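Sorting the blocks, part two

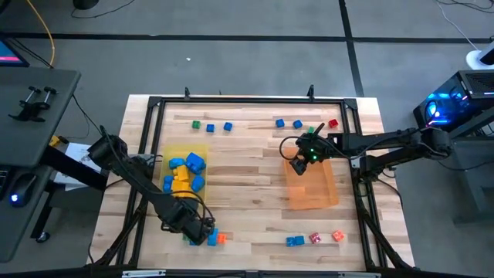 Filed under: Around the House

November 25, 2025

Back in May I wrote that I was going to get the plastic blocks under control before the summer. I did not. They spent the summer in two cardboard boxes behind the couch, and one of the boxes gave way at the corner sometime in August. So this is the second post about the blocks, and I have made more progress this time.

For anyone who missed the first one: the blocks came from three places. Some were mine as a kid. A big bag came from my sister when her family moved to Murnberg. The rest are from a church sale, where I paid too much for a tub because I was told it was all bricks and it was about half bricks, plus hair clips, a lot of pencil shavings and part of a toy cash register. Everything ended up mixed.

The total is 1,847 pieces. I counted because Fiona Farquharson bet me a pie that it was over 2,000, and she owes me a pie. I counted them into a muffin tin, 12 at a time, which is a bad way to do it. Weigh them if you have a decent kitchen scale. Mine only goes to the nearest quarter ounce and I didn't trust it.

The bins

I tried three kinds of containers before settling on the see-through colored ones. The first were shoeboxes with labels. Labels are fine for adults. My nephew is four and can't read them, and he is the one who uses the blocks most. Next I tried zip bags, and those tore within a week. The colored bins work because you can say "the yellow one" and he knows where to go. You can also see what's in there without tipping it out, and tipping it out was most of the problem to start with.

I have a yellow and an orange on the table at the moment. The yellow has mostly blue in it so far, with a couple of yellow ones, and the orange is still empty. I know a yellow bin of blue blocks makes no sense. I asked my nephew which color should go where and that was his answer, and I've stopped arguing about it. The plan is for orange to take the reds and pinks when I get to them. Greens are undecided.

The bins are from Jarnden and they stack, sort of. Two high is okay. Three high leans. I wrote to ask if they sold lids and a man named Ravindra Katiyar wrote back the same afternoon to say they don't, but that a lot of people use a dinner plate. I've been using a dinner plate.

The table

I do all of this on the butcher-block table now. I used to sort on the rug and my knees had opinions. The wood is light enough that you can spot a piece right away, even the small ones, and it's nice to be able to leave things spread out and walk off for an hour. On the rug, anything green disappeared until you stepped on it.

The one drawback is that blocks are loud on wood. If you're sorting at night with people asleep, put a towel down. I tried a baking sheet once, thinking the rim would help, and it was much worse.

How I'm doing it

I started by sorting everything by shape, which is what the advice online says to do. That may be right if you build from instructions. We don't. My nephew builds long walls and things he calls garages, and he picks by color, so I switched to color after the first evening and it went faster.

What works for me is to spread out a small batch — maybe a cereal bowl's worth — so that nothing is on top of anything else. Then I pull one color and put it in the bin before I look at the next color. Blue first, as there is so much blue. I got 416 blues by the end, counting the ones I had to pry apart.

About prying. I leave pairs stuck together if they come apart easily, and he can deal with it. The really stuck ones go in a mug and I do them in front of the TV. Please don't use your teeth. I did this all through childhood and several of my old bricks have marks in them to prove it. A butter knife is also a bad idea on the soft plastic. Pressing a larger brick on top of the stuck pair and rocking it sideways gets most of them.

Washing

I should have washed them first. The church sale ones had something sticky on them and I only noticed after they were in with the others. I ended up doing roughly 900 in the bathtub in a mesh bag with dish soap and warm water, then laid them on towels overnight. Some were still damp inside in the morning, so I gave them another day. I would not do the dishwasher. I've heard it's fine, and I've heard about blocks melted onto a heating element.

While they were drying Baxter got hold of one and carried it under the bed. He is nine and has never shown any interest in a toy we bought for him. The block has been recovered and washed again.

What's left

I have one more box to get through, which I'd guess is two evenings. After that there are the odd pieces: wheels, a window with no frame, a fence, eleven things I can't identify at all. Those are in a coffee can for now. I also set aside 200 of the plain ones to send with Fiona, who runs the Saturday room at the library in Cloltadcombe and says they never have enough of the basic sizes. She can bring the pie when she picks them up.

A reader asked last time whether the blocks would just get mixed up again. Yes, they will. They already have, twice, and I put them back in about ten minutes while listening to the radio. Ten minutes is okay with me. It was the box of everything, with the hair clips in it, that I couldn't face.

The couch has been moved back against the wall. I found four more blocks under it, all green, and a library card that expired in 2019. If anybody has a good use for green, let me know, because I now have more than I thought and I still haven't picked a bin.

Posted in Around the House, Kids' Stuff
3 comments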